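Low Season at the Tistia

The hotel bar closed at nine in November, and Leandro was still polishing glasses at ten.

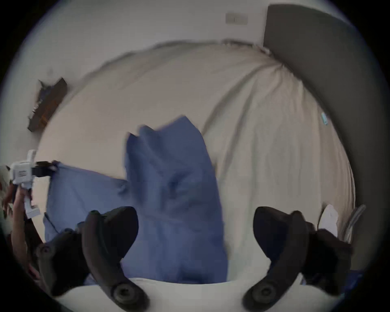 Kasun Talukder said they should have shut the whole place in October, like everyone else on the bay. He had said it the year before too. The Tistia had 53 rooms and two of them were taken, one by a couple from the ferry and one by Mrs. Mwakyusa, who came every fall and asked for room 9.

"She pays," Leandro said.

"She pays for one room."

Kasun went out to bring in the chairs. The wind was up, and Leandro could hear them scrape across the terrace two at a time. He put the rum back on the top shelf and wrote the day's takings in the book. 83 dollars, most of it soup.

Mrs. Mwakyusa came down a little after that with her coat on over her nightgown. She wanted to know if the kitchen had any limes.

"For a drink?"

"For the smell," she said. "My husband used to cut them right there."

She pointed at the end of the bar where the wood had gone pale. Leandro had always thought it was water damage. He found two limes in the back, a bit hard, and a small knife, and gave her both on a saucer.

She cut one in half and sat with it. Kasun came in with sand on his shoes and started to say something -- the chairs, probably -- and then went around the other way, through the laundry.

Leandro turned the heater back on and picked up another glass.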